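September 2, 2023

**Final report: Does a packed lunch change the afternoon?**
Group 2: Enda Nic Aodha, Sheldon Gauthier, Bríd Ó Dubhghaill
Supervisor: Eduard Halás

## What we wanted to know

Whether people who bring lunch from home feel less hungry at 4 pm than people who buy it. That was the first question. It got wider. By June we were also asking how fast people eat and where they sit, and those turned out more useful than the lunch itself.

## Who took part

44 people signed up, all from the Jemalden campus, students and staff mixed. 40 finished. Of the four who dropped out, two changed shifts, one moved away, one never answered our emails. We did not replace them. Should of had a waiting list.

## Method

Each person kept a food diary for two weeks. Paper, not an app. Week one: eat as normal. Week two: bring lunch from home, at least 400 calories, whatever they liked. No foods banned, no weighing. We gave out a one-page sheet for estimating calories, which Sheldon put together from package labels.

Every day they wrote down:

- what lunch was, start and finish time
- where they ate (desk, cafeteria, outside, car)
- hunger at 4 pm, scale of 1 to 10
- any snack between lunch and dinner

Bríd typed up all the diaries. Enda did the spreadsheet and the charts. Sheldon did interviews at the end, short ones, mostly in the hallway outside the Lozano building cafeteria.

## Results

Hunger at 4 pm was a little lower in the packed lunch week. Not by much, and a good part of the group showed no change at all. We would not bet on it.

Speed was clearer. People who took longer over lunch reported lower hunger later, in both weeks, bought or packed. Desk eaters were the fastest and snacked the most. The usual snack was chips or a cereal bar.

Interviews: several people said they liked packing lunch for the first few days and then got bored of it. Same sandwich. One man ate cold rice and beans every day and was perfectly happy. A few said buying lunch was their only reason to leave the desk, so bringing it from home meant they stopped walking anywhere. We had not thought of that when we planned week two, and it probably muddies the hunger scores.

## Problems

Self-reported everything. Start and finish times look rounded, lots of them land on the half hour. Week two always came after week one, so we can't seperate the packed lunch from people just getting used to the diary. Half the group should have gone the other way round. Eduard told us this in the planning meeting and we ran out of time to redo the sheets.

Also no breakfast data. Big gap. Someone who skips breakfast is going to have a different 4 pm. 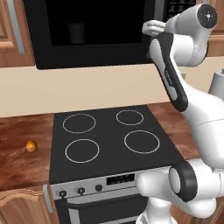 If another group picks this up: swap the week order for half the people, add a breakfast line to the diary, and ask about walking. Blank diary sheets and the spreadsheet are in the shared folder under Group 2. Bríd has the paper originals until grades are in, after that they get shredded.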